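Ok dish thread, because people keep asking if I'd trust a robot with mine yet. Short version: sort of?

Catport made me a believer in arms that can hold a plate by the rim. Two years ago I'd have bet money against it. 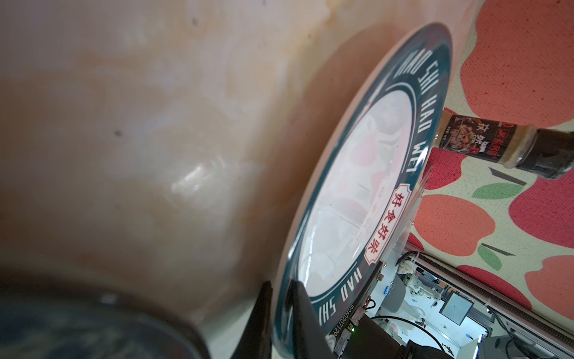
Speed is the thing, though. I can clear a sink in 7 minutes while half asleep and on the phone. I'd happily give a machine an hour if it never chips anything!

And glass still scares me. See-through stuff is hard for cameras, and my kitchen is like 80% see-through stuff.

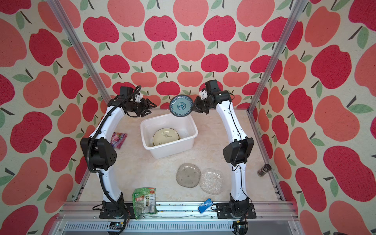 Also, my sink has forks in it. And a pan with egg on it. Clean plates into a bin is one chore, dinner for six is a whole other one.

So my guess for a real one at home is still years off. If Tramdale ever sells one for $2,426 I'm first in line (sorry, savings).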